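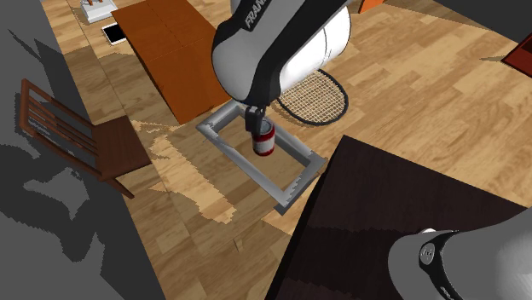 Prakby
My simulated cell keeps picking badly after I changed the gripper offset. It has one Franka arm on a pedestal, a long table, and a can that has to end up inside the gray rectangular frame. The gripper comes in right beside the can near one of the long bars, so there isn't much room for error. Out of 90 runs, 12 failed. Do I redo the offset or move the frame?

Plirncombe
Leave the frame alone. Check the base pose first – if the pedestal was moved even slightly, every target is off at the far end of the table.

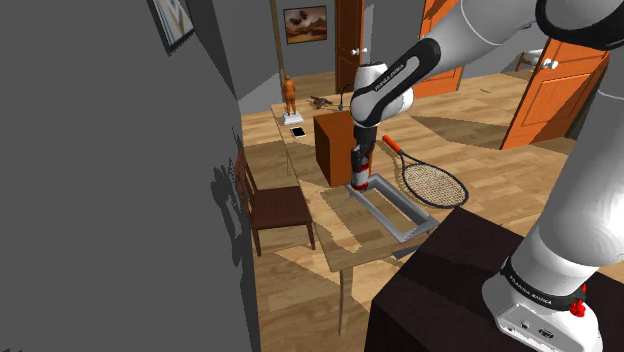

Gripper over the can at the far corner of the frame.

Set the base back to your saved value, then run the corner farthest from the arm before anything else. Mine went from 11 failures to none on the same test. If the corner is still off, re-enter the tool offset and check its sign.

Also look at the wrist camera view with the fingers open.
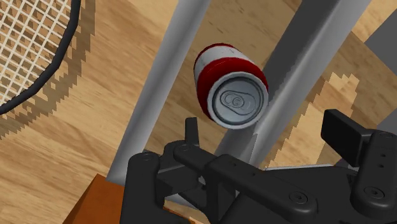

Do that before each batch and save one still, so you can compare when something drifts.

Zeman
just reload the default scene, worked for me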